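Subject: Re: [manip-learning] Flat sheets: widening the approach set
From: Capucine Lacroix
Date: 29 Aug 2026
To: manip-learning list

Hi all, and thanks Mohammed-Awal for the push on this one. 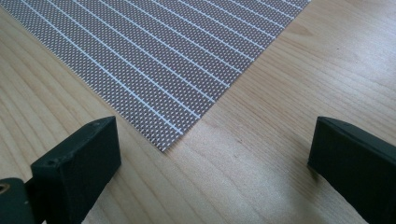 I've spent most of the summer on thin, flat objects and I'm more excited about them now than when I started. Let me quote the original question first and then answer it in pieces, as it got a bit buried in the June thread.

Mohammed-Awal Ametepe wrote:
> Capucine, your note says the Balar policy got much better at picking up
> flat sheets once you changed the demonstrations, with the network left
> alone. Can you say what changed? We have the same trouble at Jurnex.
> Our policy goes to the middle of the sheet, closes on nothing, opens,
> and does it again until somebody stops it. We have plenty of demos and
> adding more of the same did very little. Also, are you using depth at
> all, or only the wrist view?

Wrist view only. We tried depth early on and the sheet is so thin that it mostly vanished into the table, so I dropped it.

Now the demos. Our first set was recorded by Pascal and me, and we are both creatures of habit. We came in from straight above, turned the tool until the sheet was nicely lined up with the fingers, and closed. A person can get away with that, because you feel the edge and wiggle a little without thinking about it. The policy copied the lining up very well and the wiggle hardly at all!

So we set three rules for the new set:

1. Start with the sheet rotated however it lands. No straightening it first.
2. Go for a corner. Come in with the fingers wide open and bring the corner into the gap before you go down.
3. Slow down for the last bit of the approach, and keep the corner in view the whole way.

The second rule made the biggest difference by far. A corner gives the network something clear to steer toward – two straight edges meeting at a point look much the same on wood, on a desk mat or on a metal bench. The middle of a sheet with a repeated pattern is the opposite. With the dotted sheet, any patch looks like the next patch over, and I think that's why the old policy wandered so much once it got close.

The new set is 912 demos in all. I held back 288 test starts that no one trained on, with the sheet turned and shifted from one to the next. Old policy: it got the sheet off the table in fewer than half. New policy: it failed in 11. I ran the whole test again after a restart to be sure I hadn't mixed up the checkpoints, and the failures came out nearly the same. Monique has gone through all 11. Most of them are starts where every corner was out of view at the beginning, and the policy slid along an edge in the wrong direction. That seems fixable to me, and she is already recording starts like that.

Some things I don't know yet:

Shiny tabletops. Glare on the varnish is bright enough in some episodes that I expected trouble, and so far it hasn't mattered much. I'd want a real test with the lamp moved before I claim anything.

Soft cloth. Everything above is for sheets that lie flat and stay flat. Sylvain tried a dish towel with the same weights and it went badly, though in quite interesting ways. He can tell you more.

Other fingers. Ours are thick blocks. If yours on the Marty arm are thinner, you may be able to get under an edge where we can't, and then the corner rule might matter less. I'd love to hear how that goes!

If you want a cheap first try, I would keep your current data, add a small batch recorded with the three rules, and weight the new batch more heavily. Pascal did that before we committed to the full set and the gain showed up right away.

I can put the recording notes and the list of test starts on the Brerkance server if people want them. Write to me off list and I'll send the link.

Capucine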